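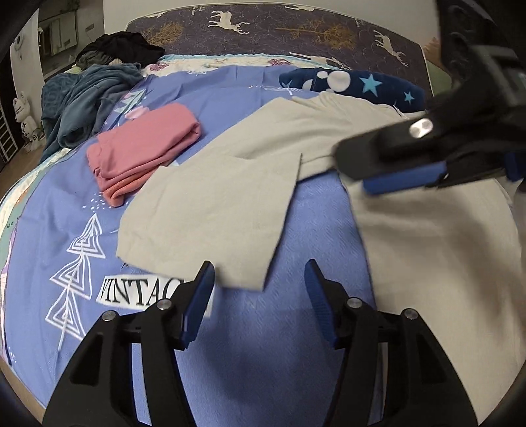
把持具型デモ収集(はじぐがたデモしゅうしゅう)

把持具型デモ収集とは、ロボットの学習に使う動作例(デモンストレーション、以下デモ)を、人が手持ちの把持具を操作して集める方法。ロボット本体は使わない。模倣学習の前段にあたる作業で、衣類畳みや片付けなど、柔らかい物を扱う課題での利用が多い。「ハンドヘルド収集」「手持ち収集」とも。

概要
二本爪の把持具を片手または両手に持ち、家庭内の物をつかむ、引く、広げる、畳む。把持具側のカメラ映像と爪の開閉幅、手先の軌跡を同時に記録。これを一件のデモとして保存する。遠隔操作方式に比べ準備が軽く、一般の住居に持ち込みやすい。反面、人の腕の可動域で動いてしまうため、実機で再現できない軌跡が混じる。

衣類課題
布は形が定まらず、同じ服でも置くたびに見え方が変わる。このため件数より初期状態のばらつきが重視される。ベッド上での畳みは代表的な課題のひとつ。柄物のシーツ、周囲の寝具やクッション、畳み終えた別の服などは片付けずに残すことが多い。背景が単純すぎると、別の家で動かなくなるため。
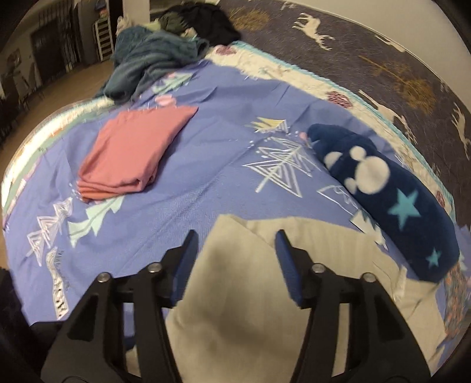
服の色がシーツと近い場合、縁の検出が不安定になる。淡色の大きな服では、しわの影を縁と取り違える例も報告あり。袖や裾を先に広げてから折りに入る手順が一般的だが、収集者によって順序は異なる。順序をどこまで統一するかは議論が分かれる。

手順
おおむね次の流れ。
一、把持具の校正。爪を全閉、全開にして値を確認
二、服を置く。毎回向きを変える
三、記録開始、操作、記録終了
四、その場で再生し、失敗分に印を付ける
失敗分は消さない。後で復帰動作の学習に回す場合がある。両手収集では左右の時刻合わせが必要で、ずれがあると片方の爪だけ先に閉じたデータになる。現場ではよくあるミス。

主な事例
Plindar 衣類課題を中心とした収集計画。公開分は1,098件、9世帯で収集。2022-06-11に初版を公開。上着類が少ないとの指摘を受け、4月の改訂で追加された。
Stusov 両手用把持具の設計。爪の内側に交換式の当て材を付ける。摩耗が早く、7時間を超える連続使用は非推奨とされる。
Cai 軌跡の検査ツール。急な跳びや欠落を自動で検出すする。Plindarの一部で使用。
Brandex 収集者向けの作業手引き。同一の服を続けて扱うのは3回まで、と定める。

問題点
・自己位置推定の破綻。無地の壁や布だけが映ると起きやすい
・爪が布に隠れ、開閉の様子が映像から読み取れない
・収集者の癖。速い人のデータだけで学習すると実機が追従できない
・室内の私物の写り込み。公開前の確認に手間がかかる
力の情報が残らない点もよく挙げられる。布をどの程度引っ張ったかは映像からの推測になり、薄手の生地では引きすぎが起こる。爪に感圧素子を組み込む試みはあるが、校正の手間が増えるため普及していいない。

関連項目
模倣学習、遠隔操作、柔軟物操作、両手協調、データ拡張

この項目は加筆が必要。特に靴下など小物の課題、出典の整理。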